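Progress report to Furkolthorpe Fund
Project: Kivi household sorting and storage corner
Prepared by the Kivi project office, 11 November 2022

1. Where we are now

This report covers the period since April, when we received the second part of the grant. In the first report we described the repair of the room and the purchase of the shelves. Now we write mostly about the baskets, the tables and the daily work of sorting, which is the main part of the project.

The purpose stays the same as in our application. Families who move into a new apartment in our district can come to Kivi and choose basic things for the home: kitchen tools, towels, bed linen, small containers. The things are donated, and before they go to a family they must be checked, cleaned and put in order. When we started, everything was kept in cardboard boxes, and it took a long time to find one lid or one set of spoons.

Until the end of the reporting period 125 families have visited the corner. This is more than we planned for the whole year, and we are grateful to the Fund for agreeing to move a part of the budget from printing to storage.

2. The change from boxes to baskets

In the application we asked for cardboard boxes with labels. During the summer we saw that boxes do not suit this work very well. People do not like to look into a deep box, and the bottom becomes weak after it is moved many times. With your written permission we used 700 euros for plastic baskets from the supplier Pindix. The delivery came in two parts, and the second part was three weeks late.

We chose baskets with a low wall for small kitchen things and bigger ones for textiles. The woven kind was a little more expensive than the smooth kind. It can be washed under the tap and the visitors say it looks more like a home and less like a warehouse. A few of the smooth ones came with cracks in the handle and Pindix has replaced them without cost.

Each group of things has its own color. Orange is for kitchen, blue is for bathroom, and green is for children. We wanted to use white for the textiles, but white baskets were not available in the bigger size, so for the moment textiles are in gray ones.

3. How the sorting is organized

Sorting takes place in the afternoon, in 3 steps. First the donated things are put out on the table and checked for damage. Then they are washed or wiped. After this they go into the basket of the right color, and the basket goes to the shelf. Things that are broken are given to the Pruteo recycling point, which takes metal and glass from us free of charge.

We have also changed the table. The old one had a rough top and was difficult to keep clean. For the new place we took a plain, light gray surface, and it is easier to notice crumbs, small screws and similar things before they fall into a basket.

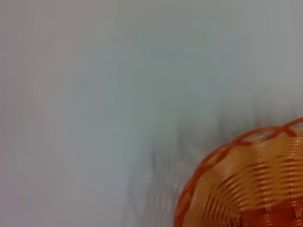

An orange woven basket for kitchen things, on the gray surface at the sorting place.

4. Difficulties

The biggest difficulty is still the pots without lids and the lids without pots. We keep them for one month and then they go to Pruteo. In the first report we promised a list of all available things on the website. This is not ready. The list becomes old very quickly, and we would like to discuss with you if a simpler form is possible, for example only the groups of things and not each piece.

The second difficulty is the space for drying. After washing, the baskets and dishes need to stand somewhere, and now we use the window side, where also the visitors sit. In winter this will be less comfortable.

5. Money

The storage part of the budget is used as agreed. The invoices from Pindix are in the attachment, together with the invoice for the table. From the transport part we have used less than planned - many donors bring the things themselves. We ask for your permission to use the remaining sum for a drying rack with wheels.

6. Next steps

In the next period we plan to finish the labels for the shelves in two languages, to buy the rack if you agree, and to hold 22 open afternoons. We also want to ask the families what they were looking for and did not find. A short form for this is already written and we attach it for your comments.

Please send questions about this report to the project office at Kivi. The receipts in original can be seen there at any time during opening hours.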